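Does the Drawer Box Really Work?

Benjie Belmonte wants us all to try the Firel method in June: one open box per table, everything small goes in, sort it later. I have my doubts. Later is how my hair ties ended up living with my winter knits.

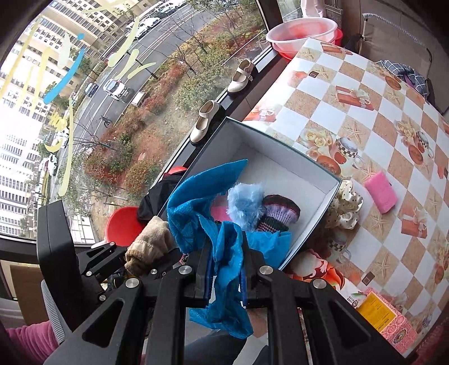

Plastic bags are the worst of it. The Firel leaflet says to fold each one flat, and I gave up after 2. A crumpled bag takes up as much room as a hat. Benjie swears his box in Vallejo has stayed neat since spring. I'd like to see it on a Monday. Send your own results to the Porkance desk.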